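4. Charging the Battery on Your Vilard Rental E-Bike

The display shows a range of 80 km. Don't plan your day around it. That number assumes flat road, no wind and the lowest assist level, and Landeg has very little flat road.

1. Switch the bike off at the handlebar. Wait for the display to go dark.
2. Turn the key on the down tube and lift the battery out by its handle. It is heavier than it looks.
3. Plug the charger into the wall first, then into the battery.
4. Leave it until the light turns green. A full charge takes roughly 6 hours, whatever the sticker on the Pronico charger says about "rapid."
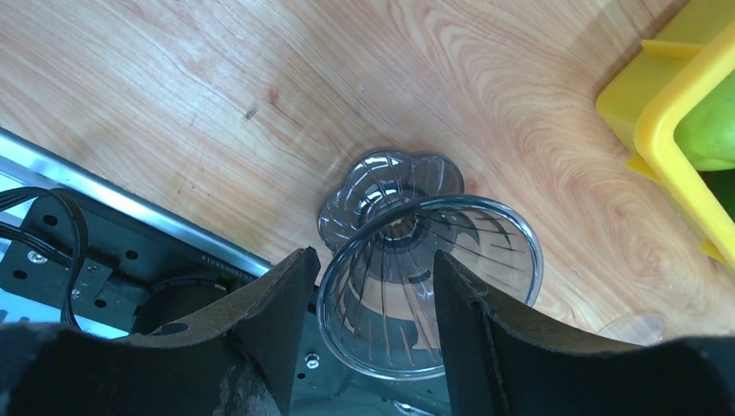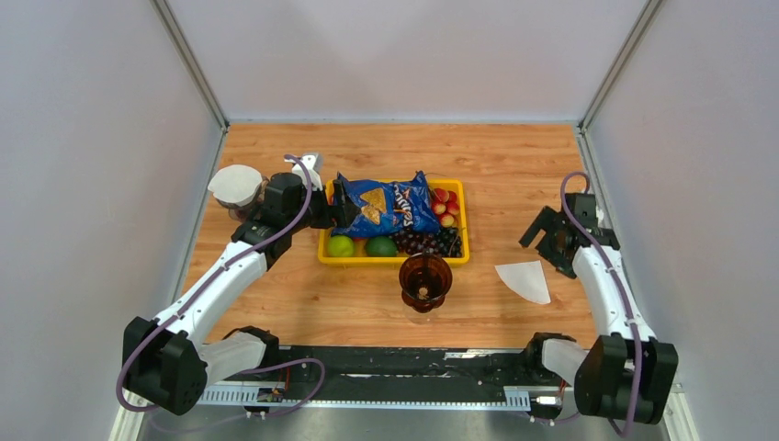 5. Slide the battery back until it clicks, then pull on it. A click alone proves little – we have had batteries click and still rattle loose on the cobbles.
6. Remove the key before you ride.

Note: The Stoker app also reports battery level. It often disagrees with the display. Believe the lower of the two.

Caution: Do not charge a wet battery, and do not use a charger from another rental shop, even if the plug fits. "Universal" is a word we would not trust with your hotel room.

Caution: If the display shows error 2, stop using assist and pedal home. Restarting the bike clears the message but may not clear the fault.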